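Fovard Bundus Saddle Bag

I've had the Bundus under my saddle since December and I love it! It holds two spare tubes, a multitool, tire levers and a rain shell if you roll it tight - all in a bag that weighs 270 grams. The straps have a rubber backing, so it doesn't sway when you stand up on a climb.
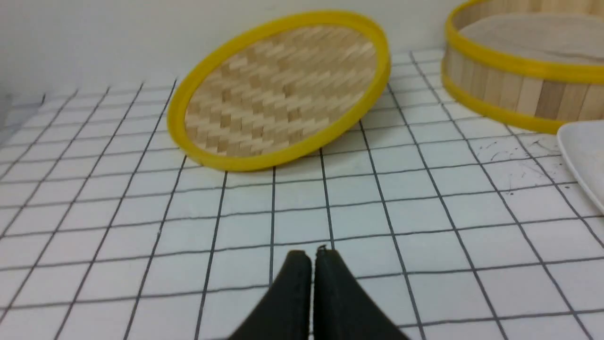
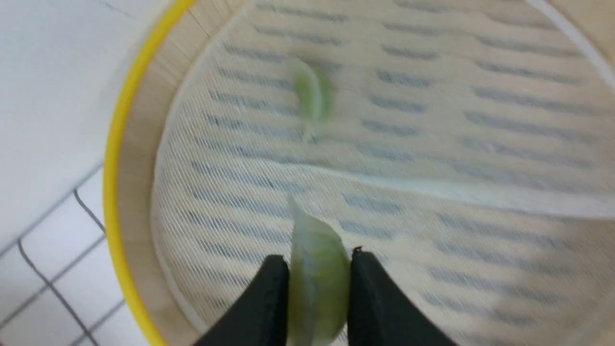 Top: white tabletop with grid lines. Bottom: green dumplings in a round steamer basket.

The zipper pull is big enough to grab with winter gloves on. My longest ride with it so far was 200 miles over a weekend, and the seams still look new. It fits rails with about 18 mm of clearance or more, so check yours first if you run a dropper post. Comes in black or Pap orange (go for the orange, it looks great).

Reviewed by Miklós Csonka, July 27, 2025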